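Tradcombe (novel series)

Tradcombe is a series of crime novels set in a small harbor town of the same name. The books belong to the village mystery branch of crime fiction, though the later volumes borrow from the police procedural. Each novel deals with a single death and can be read alone. The harbor, the closed cannery and the secondary school recur throughout.

Setting

The town has one road in, which floods at spring tides. In three of the books the flooding fixes the time limit of the plot: the road closes in the evening and the police cannot cross until morning. The first novel gives the population as 718. Later books do not update the figure, although several residents die and two families move away.

Lerkmont, the nearest large town, is where the coroner sits and where most of the police characters live. Chapters set there are short and usually report laboratory results or interviews. From the third book on they are printed with a time of day at the head.

Structure

The novels alternate between two narrators. One is a resident, different in each book, who writes in the first person and often knows more than is told. The other is a third-person account that follows the investigation. The two accounts overlap by a few hours at the start and meet in the last quarter of the book. In the second novel the resident narrator is the killer, a fact withheld until the final chapter but consistent with the dates given earlier.

Clues are mostly domestic: a receipt, a borrowed coat, groceries bought for a guest who is never mentioned. Forensic evidence confirms a solution but does not supply it.

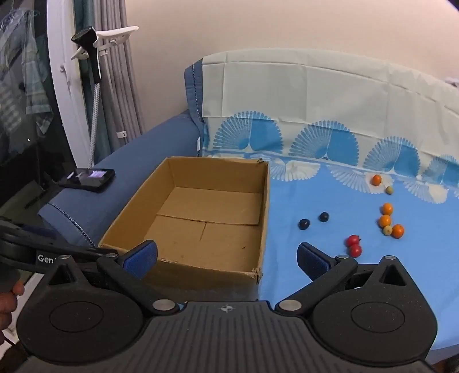
Publication

The first novel was issued by Lozano, a small press, in a printing of 1000 copies. It was reissued in paperback the following December with a revised final chapter. The revision removes a letter that had explained the motive in full. Copies of the first printing can be told from the reissue by their length, 451 pages including the letter.

Later volumes were published by Dasum, which also produced the audio editions. These use two readers, one for each narrative line.

Reception

Reviews of the early books praised the handling of time and the plain style. The fourth was criticized for a solution that depends on a character absent from the first half. Readers remain divided over the revised ending of the first novel, and both versions are still in circulation.

See also

Village mystery
Unreliable narrator
Police procedural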